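4.2 Reminder letters and the problem of the fridge door

The clinics in Nululcombe send every family the same letter when a childhood vaccination falls due. It is a page and a half long, it mentions the regional health plan before it mentions the child, and it gives the telephone number in the last line. Parents we spoke to described keeping it on the fridge door, where it did no harm.

We compared this letter with a short text message written by the practice nurses in Darnine. The message gave the child's first name, the name of the vaccine and two possible times, one of them on a Sunday. Of the 2,312 families on the combined register, those with no working mobile number stayed with the letter and were left out of the comparison. This is a weakness, and we return to it in Section 6, where the weaknesses are kept.

Families who got the text message rang back sooner. They also asked more questions, which the reception desk had not been staffed for. Most of these were practical: whether a cold was reason enough to put it off, whether both parents had to come, and what the child should wear so that a thigh or an upper arm could be reached without a struggle.
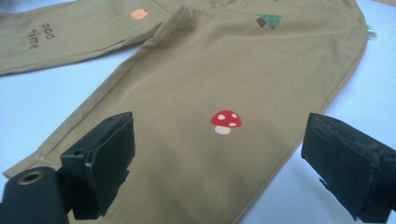

Reading time: 2 min

Figure 2. Children's trousers, khaki, with printed lettering on one leg.

A smaller group wanted to talk about safety, and it would be wrong to file them all under refusal. Several had read a good deal, some of it sound. What they wanted was a person who would stay on the line for longer than it takes to say "it's all on the website". The Darnine nurses did this as a matter of habit. The Nululcombe clinics had a leaflet.

Hodoroagă reports much the same from rural practices, though there the letters were at least short. The Surnurum pilot tried a prize draw instead and found that people like prizes – a result we see no reason to dispute.

We make no claim that a better message changes a settled mind. Our data cannot show it, and the interviews suggest that settled minds seldom open the message in the first place. The gain lies with parents who meant to book and had not got round to it, a group for whom public health campaigns have few posters.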